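A **tote bin** is an open-topped rectangular container used to hold, sort and move small goods in storerooms, packing areas and workshops. Bins are made in plastic, fiberboard and sheet metal. Metal bins are heavier than plastic ones and are usually kept at a fixed station, while plastic bins travel with the goods.

## Use

In piece picking, items are taken one at a time from a source bin and placed in a second bin for an order. The two are commonly set one behind the other or side by side, to keep the reach between them short. Mixed bins hold unlike items together -- a practice that saves shelf space but slows picking.

The packing handbook by Signe Wallin, written for the Fedport parts depot, recommends a bin depth of 19 centimeters for mixed small goods. The Nolon series, sold by Tekin, comes in three depths, the deepest being 23 centimeters.

## Wear

Painted metal bins wear first where goods and tools touch them most often. Floors left bare pick up fine scratches, and paint rubs away from the walls in patches. Such marks are mostly cosmetic, though bare steel may rust in damp rooms. Small holes in the floor serve for drainage or for bolting the bin down, depending on the maker.

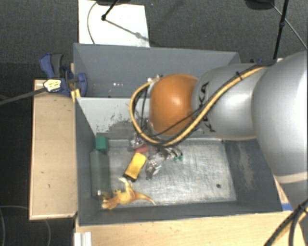 ## Care

Bins are emptied and wiped with a dry cloth or a mild cleaner. Grit should be brushed out first. Worn walls can be sanded and repainted, but a bin with a bent rim is normally replaced.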